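Une cellule à deux bras pour ranger les raquettes : Velwood promet, l'atelier compte les câbles

5 octobre 2021

Le communiqué de Velwood parlait d'une cellule « prête à l'emploi ». Quand nous sommes passés à l'atelier, elle en était à sa troisième reprise de câblage et Paora Treloar, le technicien qui la suit depuis son installation, avait une clé dans chaque poche. L'idée de départ est simple à énoncer : confier à deux bras le tri et la remise en housse du matériel de badminton prêté aux clubs, raquettes, volants et boîtes compris. Le parc compte 544 raquettes. À la main, la tâche est fastidieuse, tout le monde en convient. Que la machine la rende moins fastidieuse reste à démontrer.

Velwood a acheté les bras à Niltent, qui les livre nus, sans table ni parois. Tout le reste a été monté sur place : le plateau bleu clair, les cloisons grises, les montants en aluminium, le rail noir sur lequel les bases viennent se visser le long du bord avant. C'est ce rail qui occupe le plus l'atelier. Selon Paora Treloar, il suffit qu'une base ait bougé d'un rien pour que le bras arrive à côté du manche, et la consigne est désormais de contrôler le serrage avant chaque mise en route. La notice de Niltent, elle, parle d'un contrôle par mois.
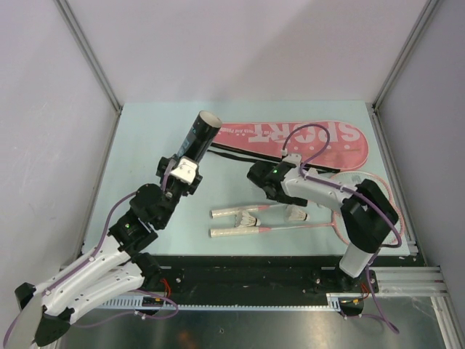 Velwood – Service Maintenance et automatismes

Les câbles violets sont l'autre sujet de conversation. Ils courent à l'extérieur des segments blancs et forment des boucles entre les articulations, faute de passage interne. Trop courte, la boucle tire sur le connecteur quand le bras se déplie. Trop longue, elle risque d'accrocher ce qui traîne sur la table, et sur cette table il traîne des manches, des volants et la sangle noire d'une housse rose. Un petit clip blanc retient le câble près de la pince de droite. Le service en a commandé 230, ce qui donne une idée de la confiance accordée à la pièce.

« On règle la longueur à l'œil, bras tendu puis bras replié, et on recommence », résume Paora Treloar. Il n'existe pas de gabarit. Il n'existe pas non plus de relevé écrit des réglages précédents, du moins on ne nous en a pas montré. Les fils rouges qui sortent près des deux bases n'ont pas davantage de repère dans le classeur de l'atelier, où le schéma électrique porte encore des corrections au crayon.

Les essais se font avec du matériel ordinaire : deux raquettes au milieu du plateau, manches vers la gauche, des volants posés entre elles et à côté, une housse à plat vers le fond. Le bras gauche s'exerce avec un tube noir, le droit travaille au-dessus des raquettes. Le manche est jugé facile. Le volant l'est beaucoup moins : si la pince serre trop, la jupe se déforme, et si elle ne serre pas assez, il tombe. Quant à la housse, souple par nature, elle change de forme chaque fois qu'on la touche. Aucun calendrier ne nous a été donné pour cette partie du programme, qui figurait pourtant en tête du communiqué.

Ánh Hoàng, responsable du projet chez Velwood, défend la démarche. Elle rappelle que la cellule a déjà exécuté 1 480 cycles depuis sa mise sous tension et que les voyants verts des articulations permettent de voir d'un coup d'œil si un axe est alimenté. Nous avons demandé combien de ces cycles s'étaient terminés sans qu'une main humaine intervienne. Le chiffre n'est pas consolidé, nous a-t-on répondu. Un axe alimenté, par ailleurs, n'est pas forcément un axe bien réglé, et Paora Treloar ne se fie au voyant que pour savoir où ne pas mettre les doigts.

Reste la question du coût d'entretien, absente des documents remis à la presse. Une vérification complète mobilise deux personnes : l'une fait bouger les bras au ralenti, l'autre surveille les boucles et le jeu des articulations. Pendant ce temps, les raquettes attendent. Ánh Hoàng assure que l'opération s'espacera une fois la fixation des bases revue, une modification étudiée avec Hamada, le sous-traitant chargé de la mécanique. Hamada confirme avoir reçu une demande, sans en préciser la date ni le contenu.

Une démonstration devant les clubs est prévue courant octobre. Velwood ne dit pas encore si la remise en housse en fera partie.

À lire aussi
Ornine ferme son atelier de cordage
Prêt de matériel : les clubs réclament un inventaire à jour
Niltent revoit ses délais de livraison de pièces détachées
Volants en plume ou en nylon, le débat reprend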